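Leltport Swim & Fitness
Locker and Changing Room FAQ
Updated Aug 17, 2021

Quick answers, front desk gets asked these all day. If yours isn't here, email or ask at the desk.

Do I need to bring my own lock?
Day lockers yes. Any padlock with a shackle that fits, combo or key. Rental lockers come with a key from us.

I forgot my lock. Now what?
We sell them at the desk, $4. No loaners anymore, they never came back.

Can I leave my stuff overnight in a day locker?
No. Day lockers get cleared at closing. Locks are cut and we don't replace them. Your things go in a bag behind the desk with the locker number on it.

How long do you keep cleared items?
30 days. Then donated. Wet towels and swimsuits we toss after a week, sorry, the smell.

How do I rent a locker by the month?
Fill in the green form at the desk or do it in the Stoltance app under My Membership, then Extras. You need an active membership. Guest passes and punch cards don't count.

Is there a waiting list?
Right now yes for the tall ones. Half-size usually open. We call in order, you get two days to say yes, then we go to the next name.

What's the difference between tall and half-size?
Tall fits a long coat, dress clothes, a gym bag underneath. Half-size is a bag and shoes, thats about it. Both same key type. Tall ones have two doors and hooks up top. 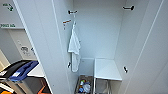 Tall locker, both doors open.

Can I put up my own shelf or hooks?
Shelf ok if it stands on its own. Nothing screwed in, nothing glued. Magnets fine. Over-the-door racks no, the doors won't close right and then the hinges go.

Lost my key.
Come to the desk with photo ID. First replacement free, after that we charge for the new cylinder. Please don't force the door.

Can I share a rental with my spouse / roommate / kid?
Yes, both names have to be on the form. We only open it for people on the form. No exceptions, even if you text us a picture of the other persons license.

Can I switch lockers?
Once a year no charge, if something's open. Ask for Clyde Nguyen-Tran, he does all the locker assignments. Not in on weekends.

What can't I keep in there?
Food that goes bad. Anything flammable. Glass. Wet gear for more than a day. Pool chemicals (yes, we've had it).

Are valuables covered?
No. Leave them home or use the small safe boxes by the desk. We are not responsible for lost or stolen items, it's in your membership agreement, page two.

My locker smells / is sticky / has a bug in it.
Tell the desk, we'll wipe it down same day. Full cleaning happens in September when the pool is drained. All rentals must be empty for that week. Emails go out ahead, check your spam.

Which changing room do I use with my kids?
Family room, the hall past the vending machines. Kids over six use the room that matches them or the family room. Door locks from inside, please keep it to 15 minutes when it's busy.

How do I cancel a rental?
Same form, other side. Or in the app. Cancel by the last day of the month. Empty it, return the key, get your key deposit back on the card you paid with. Cash deposits come back as cash.

I canceled but still got charged.
Usually the key wasn't turned in. Bring it and we'll sort it out. If you already did, call the desk, extension 2354, and have your locker number ready.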